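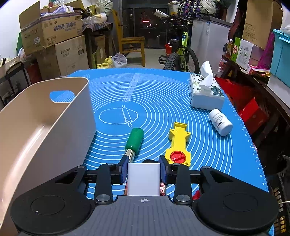

Two fingertips on a white piece, with the tub to the left.

Home Stories Archive Submit

The Second Gripper

Amra Tomić had the budget open on her knee. It was the June budget, and it had one line left in it.

"A second gripper is 258," she said. "Spare pads are 95."

"For a pair?" said Stojan Dervishi.

"For a pair."

He squeezed and the fingers closed. He let go and they opened. He had been doing this since four, and his wrist hurt.

"Jomton sells pads for less," he said.

"Jomton sells pads for a different gripper. I called Drunditz. They'll do 111 for pads and a set of pins, if we order before the end of the month."

"And the second gripper?"

"Then there isn't one."

Stojan thought about that. With two grippers they could work side by side and be finished by supper. With one, somebody worked and somebody sat with the budget.

"Try the tub again," Amra said.

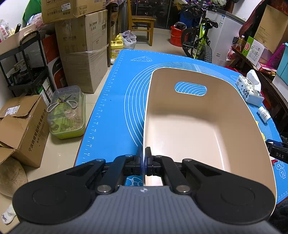
Jaws closed on the near rim of the tub.

He took hold of the rim. It was thin, and he watched the pads.

"They want replacing," he said.

"That's what I wrote down in May."

"You could have said."

"You wanted a second gripper."

She wrote 111 on the last line and drew a box around it. Under the box she wrote the name Drunditz and a phone number. Then she put the pencil behind her ear and held out her hand.

"Give it here," she said. "You take the budget for an hour."

He gave it to her and sat down. The number had already been added up twice. He added it up again.

Contact | © Gistside Stories | Back to top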